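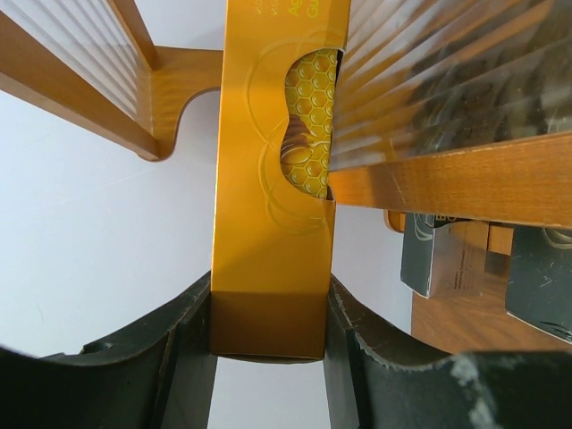

Gold gift box with honeycomb design in the window.

Gift Boxes and Display Racks: Common Questions
Dido honey and sweets, Dusville

What size boxes fit the rack?
The rack is made for long, narrow boxes that rest at a tilt. Square boxes and jars need the flat shelf, sold separately. If you have an older Najafi rack, measure between the side pieces before you order.

How many boxes come in a case?
A case holds 14 boxes, all the same design. We don't split cases, but you can mix designs across an order of two or more.

Can I get the boxes empty?
We sell them flat to shops that fill their own. The minimum is 50 and they ship from our Nullamico warehouse on Monday.

How do I clean the rack?
Wipe the wood with a dry cloth. For sticky spots use a damp cloth and dry it right away. Don't use glass cleaner on the clear ribbed panel – it goes cloudy over time.

My gold boxes arrived with a dented corner. What now?
Send a photo and your order number within 14 days. Yasaman Salehi handles returns and will send a new box or a credit, whichever you pick. 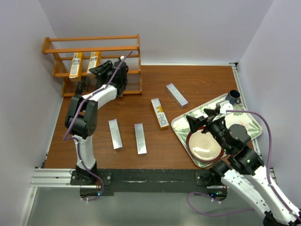

Which way should the boxes face in the rack?
Put the printed side toward the customer and the lower end against the bottom bar. Slide the top end under the thick upper bar first, then let the box down.

Does the rack need to be screwed to the counter?
No. It stands on its own on any level surface. In a busy shop you can put rubber pads under the feet, item 122 in the catalog.

Can I store filled boxes in a window?
Keep them out of direct sun – the gold finish fades and the contents soften.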